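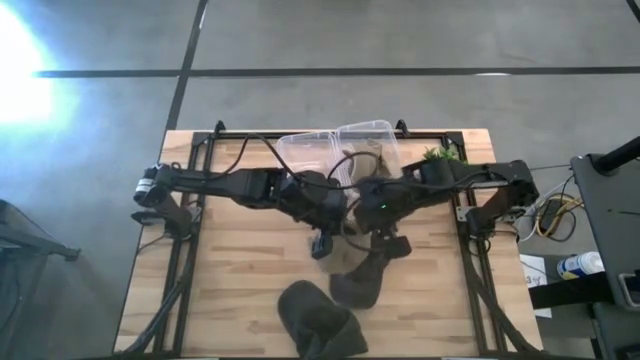

Caps on the bench at Skaltum: a beige one with a dark brim and a black one.

Cap Sorting and Storage

The winter headwear collection closed at the end of January, and sorting is under way on the wooden bench at Skaltum. We received more than 300 pieces through the drop-off points at Hikutura and Villalba. Most are baseball caps. The knit hats were bagged first and have already gone to Gresitz.

Each cap is checked for a working strap, a sound brim and a clean sweatband. Caps that pass are set aside for the spring giveaway. Caps with a broken strap go to the repair shelf, and 19 are there now. Snap closures can be replaced, but we have run out of the black ones. If you have spare closures in any width, please leave them at the front desk in a labeled envelope.

A few notes on storing caps at home, as several members asked:

Push the crown out from the inside before putting a cap away. A crown that has been folded for a long time may need a little steam from a kettle to come back into shape.

Stack caps of the same style one inside the other, brims facing the same way. Do not fold one brim over another.

Keep pale caps apart from dark ones until they have been washed once. Dye from a new black cap can mark a beige crown.

Clear plastic bins work well for caps. Leave the lid off for a day after washing so that the sweatbands can air out.

The giveaway has 95 caps ready so far, 59 of them in adult sizes. Children's caps are still needed, especially adjustable ones. They can be dropped off at Hikutura during regular hours. Villalba is no longer taking donations this season.

Posted 2021-03-30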